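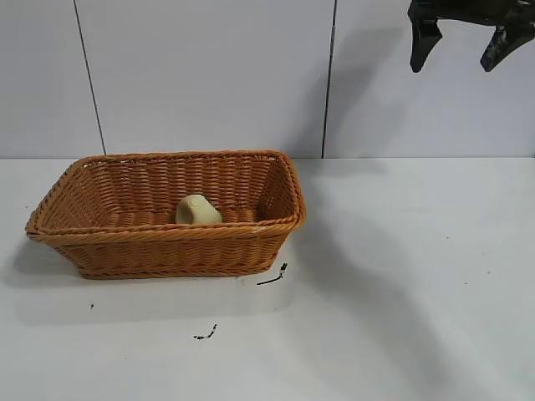 Notebook 3, p. 8

25 April 2024
Murnine, co-op loot pass, afternoon build

Big day! The shared chest finally works with four players in the session and I am so happy I could hug the server. Writing this up while it's fresh so Xuelian can pick it up tomorrow morning without having to dig through chat.

Where we left off: in the old build, whoever opened a chest first owned the roll. Everyone else saw the lid go up and got whatever the host's game felt like telling them, sometimes a duplicate of the same item, sometimes an empty chest. Esmaeil had a lovely bug where his bow existed only on his own screen. He could shoot it and everything, the arrows just went nowhere for the rest of us.

What changed: the server now makes one roll per player when the chest spawns, and keeps the results under the chest ID until each player claims theirs or the room closes. Opening the lid is only an animation now. It has nothing to do with the roll any more, which makes the code so much shorter (I deleted a whole file, best feeling in the world).

Test 1. Simulated 4,000 chest openings on the Tuvov map, overnight settings, no humans. No duplicates, no missing claims. Rare drops came out close to the table. The log is in the usual folder, filed under today's build.

Test 2. Live session with Sherif, Esmaeil, Nermin and me. We ran the bridge fight, then the cellar, then the bridge again on hard. Everybody got their own loot every time. Sherif pulled the Rieger hammer on the second bridge run and yelled so loud that Pirmin came in from next door to see what was going on. The hammer is GREAT by the way. The slam has a little delay before the ground cracks and it feels heavy in exactly the right way. Nermin did the sound for it and I want it noted that she was right about dropping the metal ring at the end.

Test 3. Drop out and rejoin. Nermin quit in the middle of the cellar with a chest unclaimed, came back in, and her item was still waiting. Then we tried it with the host quitting, and there it gets ugly. The room moves over to the next player fine, the enemies stay put, but the claims list comes across empty. All unclaimed chests go dark. Same result both times we tried it.

I think the claims get written after the handover message goes out, so the new host asks for a list that isn't there yet. Swapping the order might be all it takes. Xuelian wrote the handover code and will know if something else depends on it, so I left it alone.

Odds and ends:

- The glow on the chest still shows the color of the best item in the whole room, so you run over to a gold chest and get a green belt. Funny, also mean. It should show the player's own roll.

- Sherif wants trading. I want trading too, but not before June. If we let people swap items we need to decide what happens to quest gear, and that's a long talk.

- Two-player sessions feel stingy compared with four. Each player gets the same odds, but there are fewer big enemies so fewer chests show up. Pirmin suggests a bonus chest after every boss for small groups. I like this a lot. Easy to add and easy to take out.

- Bat swarm in the cellar still eats the frame rate when all four of us use fire. Not a loot thing, but I wrote it down so it doesn't get lost again.

- The Trirkodwood map has no chest spawns at all past the mill. Old marker names, I'm pretty sure. Esmaeil has the list and is renaming them.

For tomorrow:
Xuelian: look at claims and handover order
Esmaeil: Trirkodwood markers, then rerun the simulation there
Me: glow color per player, bonus chest behind a switch
Nermin: quieter lid sound when several chests open at once (four together sounds like a truck tipping over)

One more note from after hours. Sherif and I stayed on to check the glow thing and ended up playing the bridge fight a few more times for no reason at all. He'd hold the gate with the hammer and I'd pick off the archers, and then we'd both sprint for the chest. I haven't wanted to keep playing our own game like that since the first prototype. Didn't get the hammer. Will try again at lunch.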